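**Re: anybody else's lab handing the rack work over to an arm?**

**yatziri_l** wrote:

Hi all, long time reader here and I post maybe twice a year, so bear with me. I've been a bench tech at Irkix for a good while and since August we've had an arm doing tube transfers, rack to rack. My supervisor, Régis, asked the four of us on the early shift to write down how our days have changed, and I got to two pages and realized I'd rather talk it over with people who pipette for a living.

The big thing is my hands. I used to go home with my thumb aching from caps and little tubes, and now I mostly don't. I had braced myself to resent the thing (I did, for the first week!) and then I noticed I was knitting again in the evenings.

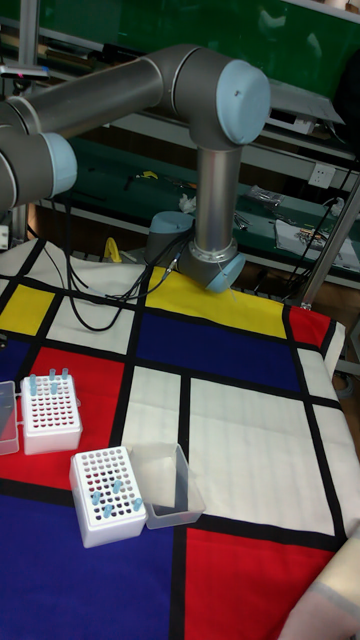 The part I'm less sure about is the talking. Sorting racks was when Rocío and I caught up on everything, her kids, my mother's knee, who was leaving. Now one of us sits with the arm and the other is off doing paperwork in the next room. I miss it more than I thought I would. Has anybody found a way around that?

---

**cres_becerra** wrote:

Glad about your thumb, truly. I'll be the grump though. At Genar we were told the same, that it would take the boring work and leave us the good part. Well, the boring work was 40 percent of my hours, and when the hours got looked at again the next spring, guess what they found. I'm not saying your Régis is up to anything. I'd just get it in writing what the freed-up time is for.

---

**irais_g** wrote:

> guess what they found

Cres, I was at Genar too, and I remember that differently. Two people moved to sample intake because they asked to. Your hours got cut with everybody's when the Manríquez contract ended, arm or no arm.

Yatziri, on the talking: we do a ten-minute handover at 2 with coffee, no screens. Sounds silly and it's the best part of my day.

---

**cres_becerra** wrote:

They asked to after seeing the new schedule, Iraís. But fine, we've had this argument over enough birthday cakes. The coffee idea is a good one.

---

**yatziri_l** wrote:

Thank you both, and please don't fight on my account! I asked Régis this morning about putting it in writing and he said he'd bring it to the staff meeting, so we'll see. Rocío is already in favor of coffee. She wants to know if yours comes with cookies.

---

**irais_g** wrote:

Only when it's my turn to bring them.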